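Laptop Fan Noise Project - Group Report
Gleice Sampaio and Yutong Kong
6th October

What we did: compared 2 budget laptops, the Vetley 14 and the Sial Stammont, to see which one stays quieter under load. Both have 8 GB of memory. Both on battery saver off, brightness at full, same desk in the library annex.

Method. Ran the same video export on each one, then a browser test with 26 tabs open. Phone sound meter next to the hinge. Yutong did the readings, Gleice wrote them down. We wanted a third machine (the Zodetti) but it didnt come back from repair in time.

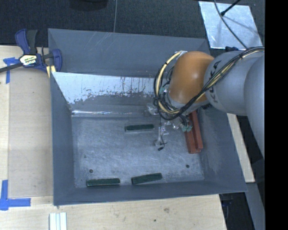 Results were closer than we thought. The Vetley fan starts early and stays on at a low hum, the Sial waits and then gets loud all at once. Keyboard deck got warmer on the Sial, mostly left side. The lids also marked differently after being carried in our bags, the Vetley one has light scuffing like you'd see on the inside of a gray parts bin, the Sial lid still looks new. Not part of the test but worth writing down.

Problems: library AC kept kicking in, so a few readings are probaly too high. Had to redo the export once on the Vetley, updates were running. Price cap was $800 so no gaming models.

Still to do: graph for the tab test, fix the table headings, ask about borrowing the Zodetti again.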